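Murkavside Libraries
Thread: changes to loans, renewals and reservations from August

1/ From August, Murkavside Libraries will introduce revised arrangements for loans, renewals and reservations. The posts that follow set out the main changes. The full text of the lending rules may be read at the enquiry desk of either branch.

2/ The standard loan period for adult books will remain three weeks. Readers who already have books on loan need take no action. The date given at the time of borrowing still stands.

3/ The loan period for large print and spoken word titles will be extended to five weeks. Many readers of these collections told us during the spring survey that three weeks was too short, particularly for longer novels.

4/ Overdue charges on children's books will end. Charges already on a child's ticket will be cleared when the ticket is next used. Parents and guardians do not need to apply.

5/ Overdue charges on adult books will continue at the present rate. A reader who has been in hospital, or who has suffered a bereavement, may ask for a charge to be set aside. Such requests are dealt with in private and no papers are required.

6/ Books may be renewed up to 2 times, in person, by telephone or through the online catalogue. A book that has been reserved by another reader cannot be renewed. The catalogue will now show this before the renewal is attempted, which was not previously the case.

7/ Reservations will be held at the desk for 9 days. The earlier limit of a week caused difficulty for readers in Flurkendale, where the branch opens on fewer days than the one at Murkavside.

8/ We are asked from time to time why a reserved book may take longer to arrive than the catalogue suggests. The catalogue gives the place in the queue. It cannot tell when the present borrower will bring the book back, and it makes no allowance for the van between the branches.

9/ Tables in the reading room at Murkavside may be used without booking in the morning. From 2 p.m. they may be reserved by local societies, and a card will be placed on any table that has been taken. Readers already seated at that hour will be given time to finish.

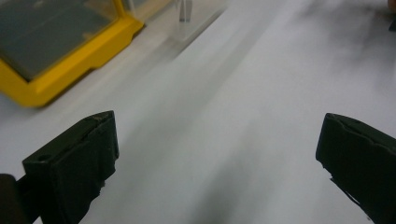 White tabletop, with light and shadow across the surface.

10/ Food may not be eaten at the reading tables. Drinks are allowed in cups with a lid. Readers consulting the local history collection are asked to leave drinks on the shelf by the door, and to use pencil only.

11/ The local history collection itself is not affected by the new lending rules. Parish registers, rate books and bound newspapers remain for use in the library. Copies may be ordered at the enquiry desk, subject to the condition of the volume.

12/ The Qaisi bequest has now been catalogued. It comprises 67 volumes on the farming, field names and dialect of the dale, many with notes in the margins by their former owner. The notes have been recorded in the catalogue entries where they can be read with confidence.

13/ Volumes from the bequest may be consulted on request. A day's notice is appreciated, as they are kept in the upper store. Two are with the binder and will not be available until the autumn.

14/ The present catalogue will be replaced by Vomia, the system that staff have been testing since the winter. Ticket numbers will not change. Readers will need to choose a new PIN when they first sign in, and staff at both desks will be glad to help with this.

15/ Saved reading lists will be carried across to Vomia. Saved searches will not. Readers who depend on a saved search are advised to write down its terms before the end of July.

16/ The online catalogue will be closed for one evening while records are moved. Books may still be borrowed and returned during that time. Renewals cannot be made, and no charge will be raised on a book that falls due that evening.

17/ A correction to the printed leaflet now on display: the telephone line for renewals opens at 9 a.m. The leaflet gives an earlier time. Corrected copies have been sent to both branches, and we apologise to readers who rang and received no reply.

18/ The home delivery service will continue on its present rounds. Requests to join may be made by the reader, a relative or a neighbour. There is at present a short waiting list for addresses above Flurkendale bridge.

19/ Several readers have asked whether donated books are still accepted. They are, provided they are clean and complete. We regret that we cannot take encyclopaedias, magazines or recorded television programmes, and we ask that boxes are not left in the porch outside opening hours.

20/ The new rules were prepared by Marama Gilchrist, Head of Lending Services, following the spring survey. Comments should be addressed to her in writing at the Murkavside branch, or handed in at either desk. All letters will receive a reply.

21/ Replies to this thread are read during opening hours only. Please do not post ticket numbers or PINs here. Questions about a particular loan should be taken to the desk or to the telephone line.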